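Lallaler Residents' Association
Minutes of the ordinary meeting held on 28/12/2023

Chair: Inmaculada Llorente
Quorum confirmed. Apologies received from the representative for Steltenell Court.

1. Minutes of the previous meeting
Approved with one correction: under item 4, "north stair" to read "north landing".

2. Heating plant
Borbély submitted its inspection report on the shared boiler. The expansion vessel has lost pressure and is to be replaced. Quoted price 820, including labour and disposal of the old unit. A second quotation from Sedix was received after the closing date and was not considered. Resolved to accept the Borbély quotation. Flats on the upper floors will be without hot water during the work; notice to be posted in both entrances.

3. Bicycle store
The lock cylinder has been changed. Old keys no longer work. Replacement keys are issued against signature, one per flat, with further copies at the holder's expense. Bicycles without a label at the end of February will be moved to the rear cellar.

4. Items left in common areas
The fire safety report asks for all landings and stairs to be kept clear. Small items go to the desk in the ground floor office, where they may be claimed during office hours.

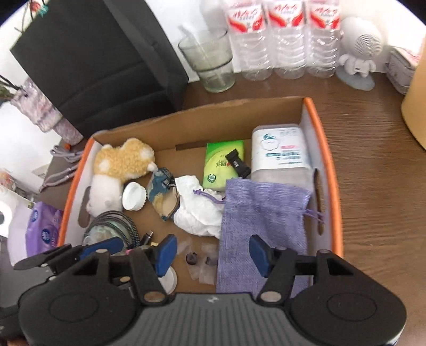 Item 4: box on the office desk, with plush toy and screw cap.

Larger items such as prams and shoe racks must be kept inside the flats. Flat 35 asked whether doormats are covered by the rule. The Chair will put the question to the fire safety inspector and report back.

5. Accounts
Reserve fund contribution for the coming year set at 142 per flat, payable in February. A sum of 400 was moved from general maintenance to stair lighting. One abstention.

6. Any other business
Request for a second noticeboard in the rear entrance deferred. The intercom fault at Steltenell Court has been reported to Sedix under the existing service contract.

Next meeting: February, date to be confirmed by circular.

Signed: I. Llorente, Chair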